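3. Preparar la mesa y clasificar los rotuladores

Antes de montar el organizador Gurier, despeje una mesa lisa y de color claro. Deje libres al menos 60 cm de ancho. Coloque las bandejas bajas en diagonal, cerca del borde en el que vaya a trabajar.

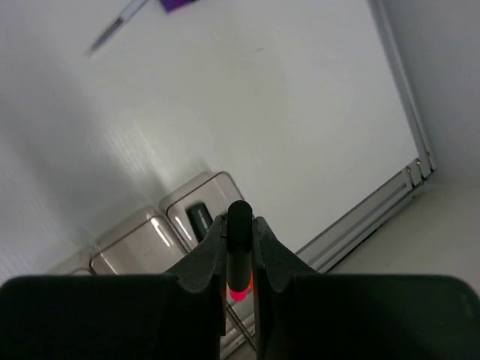 Danai Chrysikopoulos

3.1 Vacíe el estuche sobre la mesa y separe los rotuladores de las bandejas.

3.2 Compruebe que cada tapa está bien encajada. En los rotuladores de doble punta hay que revisar las 2 tapas.

Nota: los marcadores fluorescentes gruesos van en el compartimento ancho. No los mezcle con los finos de doble punta.

3.3 Junte las piezas por tipo antes de guardarlas. Un fluorescente de tapa morada y dos rotuladores finos, uno gris y otro naranja, pueden quedar cruzados sobre la mesa mientras se decide su sitio. 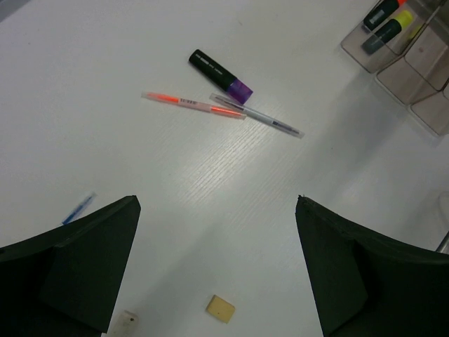 3.4 Guarde primero los gruesos y después los finos, siempre tumbados.

Precaución: no llene un compartimento con más de 26 piezas. La tapa podría no cerrar.

3.5 Limpie las bandejas con un paño seco. No use alcohol ni disolventes.

© Furkeck. Contacto | Aviso legal | Volver arriba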